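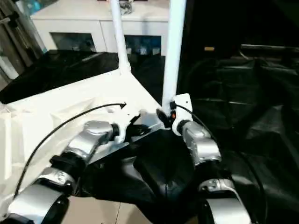

Page last changed: Oct 11, 2020

Drowned Lanes: a stitched map of the Iltero valley
Project report, second year textiles
Kelechi Tijani and Chiamaka Obi
Tutor: Teresa Borkowska

1. What we set out to do

The Iltero valley was flooded for a reservoir, and the lanes that ran between its farms are still under the water. We wanted to make a hand-embroidered map of those lanes as they were before the dam. The brief asked for a wall piece with a local source, using at least one technique new to both of us. We chose couching, where a thick thread is laid on the surface and held down with small stitches of a thinner one.

2. Sources

The main source was a parish map in the Natville library. King-fai Lui at the desk let us trace it on site. The field names on it are handwritten and some could not be read, so we left those fields blank. We also used a walking guide that shows the upper lanes, which are above the waterline and can still be walked.

3. Materials

The ground is undyed linen, 38 inches wide, washed before cutting. The lanes are couched in gray wool from Yuen, split to half its thickness. For the water we dyed cotton thread in indigo, in 2 batches. The second batch came out greener than the first. We kept it for the shallow edges of the reservoir.

4. Method

The tracing was enlarged on the school copier and transferred with a pricked paper pattern and chalk. The chalk rubbed off within a day wherever a hand rested on it. After that we went over the lines with running stitch before starting any section.

Chiamaka worked the lanes and Kelechi worked the water. The water is seed stitch, packed close at the dam end and spaced out toward the head of the valley. We counted one square inch at the dam end and it held almost 200 stitches. At that rate the whole reservoir would not have been finished by November, so the middle part is more open than planned.

5. Problems

The linen puckered along the longest lane. Couching stitches had been pulled too tight while the cloth was slack in the hoop. We unpicked that lane and moved the work to a slate frame borrowed from Baltazar Trujillo in the furniture shop, and the second try lies flat. A faint row of needle holes still shows beside it.

The field names were meant to be in backstitch. At that size the letters closed up, especially the e and the a. We used single strand split stitch for them, which is slower but can be read from a few feet away.

6. Result and comments

The map is stretched over a plain wooden frame and will hang in the Wonitz corridor. At the crit, the open middle of the reservoir was liked more than the dense end. Teresa asked for a stronger edge where the lanes go under the water. We have left the lanes the same gray all the way through for now, and may add a darker couching thread below the waterline.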